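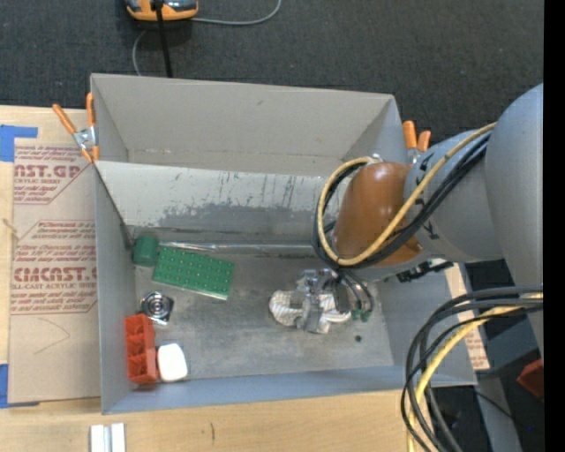
*Last modified: October, on a Monday*

## Moving the notes archive off the wiki

I've kept working notes on a self-hosted wiki for 18 years. The software is a discontinued package called Canemley, and its database format is readable only by Canemley. The last host that would run it is being shut down, so the notes had to move.

The target is a directory of plain text files under version control. One file per page, one directory per year, no front matter except a title line and a creation date. Links between pages are relative paths. I looked at two other wiki packages first and rejected both on the grounds that I'd be doing this again.

### Export

Canemley has an export command. It writes one large XML file and drops every revision except the newest. I wanted the revisions, so I read them out of the database directly. Each page body is stored as a chain of reverse diffs against the current text, compressed, with the byte order depending on which version of the program wrote the row. Till Böttcher had worked this out years ago for his own archive and sent me his script. It needed one change: his pages were all ASCII and mine aren't.

The encoding was the slow part. Rows from before the Unicode upgrade are Latin-1, rows after it are UTF-8, and 112 rows are UTF-8 that was read as Latin-1 and saved again. Those can be reversed mechanically if the damage happened once. On 6 pages it happened twice, and on one of those somebody (me) then fixed half of the umlauts by hand. I retyped that page.

### Links

Old page names were case-insensitive and allowed slashes. File names on my laptop are case-insensitive too, but on the server they are not, so a link that worked locally could fail after a push. I lowercased everything, replaced slashes with hyphens, and wrote a checker that exits nonzero on a dead link. It runs before each commit and takes 3 seconds.

Redirect pages became a lookup table. Most were typos, and I deleted the ones with no inbound links.

### What's missing

Search is grep for now. Ranking would be nice, and Mareike Kleinschmidt suggested a small SQLite full-text index rebuilt on commit. I have a draft of that but it handles compound German words badly.

Attachments are copied but not renamed, so a few still have names like `scan(2)(final).pdf`. The page history shows the original timestamps as author dates, with the import time as the commit date. If you have a clone from before the weekend, delete it and pull a new one. I rewrote the history once more after finding a time zone error in the oldest year.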